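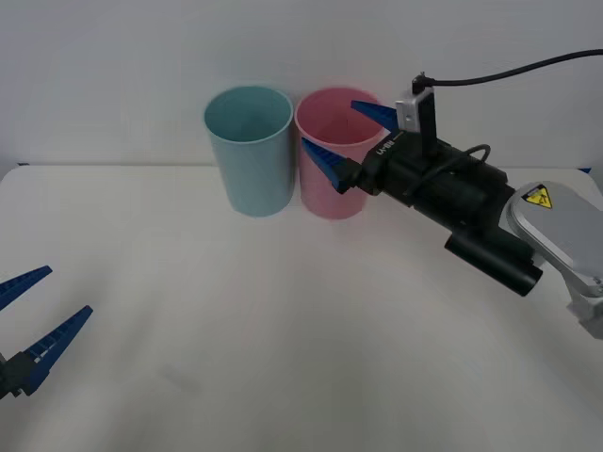 Stacking cup (drinkware)

A stacking cup is a drinking cup with sloping sides, made so that one will sit inside another. The form is usually said to begin with the Homberg pottery in 1831, though the claim rests on a single trade list, and the list does not say that the cups were sold nested. Older tapered beakers are known from several places, and it is hard to see why Homberg should get the credit.

Plastic versions came much later. The Zetalitz works is often named as the first large maker, mostly in its own sales leaflets. A surviving order book shows 846 cups sent out one August, a modest figure for a firm that claimed to supply half the country's canteens.

Makers have long said that a steeper slope stops cups from jamming. The evidence is thin. The Gunn trial, which is still quoted, compared 3 shapes using 26 cups and did not record how hard they were pressed together. Fostness later sold a ribbed cup as "jam-proof", a term it never defined.

Claims that plastic cups change the taste of water are common and poorly tested. Washing, storage and the water itself are rarely kept the same from one test to the next.

Filed under: Drinkware | Household goods | Articles needing better sources

We use cookies to remember your reading settings. Accept | Manage choices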